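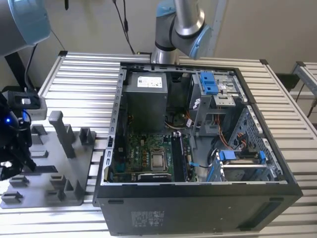 Desktop tower on its side, side panel off. The blue plastic handles are on the drive trays.

Gallery > Clivanness Reuse Workshop > Desktops

May | Posted by the workshop desk

Filed under: Computers, Taking Things Apart

Inside a desktop tower

The Clivanness workshop takes in office desktops, checks them, and either sends them out again or breaks them down for parts. Last year we handled 1,364 of them. Most came from the clearance of the Lazarević building, where three floors of offices were emptied over one winter, and the rest came in through the Oltmont depot a few at a time.

This page is for people who have asked what one looks like open, and for those who have a similar tower under a desk at home and would like to know what they are going to find. The picture is at the top. The notes below follow the order we work in.

Getting it on the bench

A tower is worked on lying down, with the open side facing up. Unplug it first, then hold the power button in for a few seconds. Take the stand or feet off if it has them.

The table top is slotted aluminum. It's easy to brush clean and doesn't mind being scratched by a steel case, but small screws do end up in the slots. Put a magnetic dish on the table before you pick up a screwdriver. We were slow to learn this and a fair number of our drive screws are probably still under the bench.

Before the panel comes off, write down whatever is on the outside stickers. The small regulatory sticker is usually hard to read and is not the one you want. Look for the model number and the service or serial number, which may be on the back or the top depending on the case. We copy both into the Keletti sheet, one line per machine. If the sticker has gone, leave the line blank and fill it in from the setup screen later.

Dust

Do this outdoors or near the door. Hold fan blades still with a finger while you blow air across them. A soft paintbrush gets into the places the air doesn't. Machines from carpeted offices are the worst, and machines that stood on top of a desk are often nearly clean.

Never open the power supply. It's the closed gray box with the white label, and it stays closed. If it smells burnt or rattles when you tip the case, it goes in the scrap crate and the tower gets another one.

Drives

The bright blue plastic is there to help you. On this kind of case, blue generally means a part you can grip, squeeze or slide without a tool. Squeeze the ends of a tray handle and pull it straight toward you. If it won't move, there is still a cable attached. Pull the plug and not the wire.

Every drive is wiped before a machine leaves us. This applies even when the donor says it was done already. Drives that fail the wipe are drilled and go for metal. Keep the empty trays with the case they came out of. They look alike from one model to the next and they don't always fit, and a tower with no tray is a nuisance to the next person.

Memory

The two long black slots to the right of the processor are for memory. There is a small latch at the end of each slot. Push the latches outward and the stick lifts. Going back in, line up the notch, press both ends down evenly and wait for the click.

Anything below 4 GB we treat as a parts machine now. That line used to be lower, but the people who collect from us want to open a browser and a document at the same time, and that seems fair. Matched sticks are kept together with a rubber band. Odd ones go in the drawer marked ODD.

Processor and board

The square silver part near the middle of the green board is the processor, held in its socket by a metal bracket. With the cooler away from it you can see the top of the chip. Old paste comes off with alcohol and a lint-free cloth. Put on a new dot about the size of a pea before any cooler goes back, and tighten the screws in a cross pattern, a few turns each.

We leave processors in their sockets unless the board is dead. Bent pins have cost us more boards than faults have. "DELL" is marked faintly on this board, and for boards like it we look the model up before ordering anything, as cases and power supplies from different makers can't be counted on to swap.

Cables

Orange, red and thin blue cables run between the drives and the board on this one. Color is a help when you are following a cable from one end to the other, but don't rely on it to tell you what the cable is for. Read the printing beside the connector on the board, and take a phone picture before you unplug anything. When the tower goes back together, tuck the loops down below the edge of the case. A cable caught under the side panel will get crushed, and a cable resting on a fan makes a noise that people bring the machine back for.

Testing

Everything that has been opened is started once with the panel off and once with it on. After that it runs overnight on the rack. We use two results, pass and parts. If a machine has to be talked into starting, it's parts.

Passed towers get a new clock battery, a wipe down with a damp cloth, and a label with the memory and drive size. A power cord goes in a bag taped to the top. Monitors and keyboards are on a separate list, so please ask for those when you ask for the tower.

Bringing us a machine

Desktops can be left at Clivanness during opening hours or at the Oltmont depot in the morning. Please take out any discs and USB sticks, and tape loose screws to the case in an envelope. We can take towers with parts missing. We can't take anything that has been wet, or tube monitors of any size.

The storeroom holds 3,000 units when it is full, counting screens, and there is space at present. Offices with more than a carload should write first so that we can clear the loading bay.

Drive trays wanted: we are short of the blue-handled kind. If you have spares from an old tower, drop them off at either place.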